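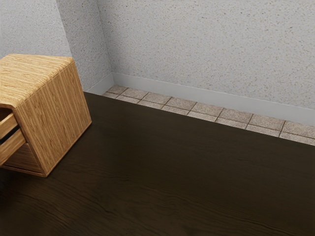 Loselach Service Desk
Ticket 3907
Product: Vosar remote demonstration station
Site: Trindmont training laboratory
Opened: August 2023
Priority: Normal
Status: Closed, workaround supplied

Reported problem
The operator is recording demonstrations of the "open upper drawer" task in simulation, using the hand controller. When the clutch button is released and pressed again, the arm jumps to a new position before it resumes following the hand. Recordings that contain a jump are rejected by the Harawira import check with the message "step change exceeds limit." Of 107 recordings in the latest batch, 4 were rejected. The customer asks whether the limit can be raised.

Entry 1, Support
The limit should remain at its present value. Raising it would allow the jumps into the training set. Please supply the session log and confirm whether the operator's chair or the tracking base was moved during the session.

Entry 2, Customer
Log attached. The tracking base was not moved. The operator stands up between recordings to reset the cabinet to its starting state and does not always sit down in the same place.

Entry 3, Support
The log shows that the station keeps the hand position stored at the last clutch release. If the operator has changed position in the meantime, the difference is applied to the arm in a single step. The first rejected recording shows this at step 1079. The remaining rejected recordings follow the same pattern.

Workaround
1. Open Station Settings and select Clutch.
2. Set "Reference on press" to Current Hand.
3. Save and restart the session. The setting is not applied to a session already in progress.
4. Hold the controller still for one second after pressing the clutch.

Entry 4, Customer
Setting changed at both stations. A further batch was recorded this morning and passed the import check in full. The rejected recordings will be repeated. Is the setting kept after an update?

Entry 5, Support
The setting is stored in the operator profile and is kept. New profiles still open with the former value and must be changed individually. A request to change the default has been passed to the Vosar product group. Ticket closed with the customer's agreement.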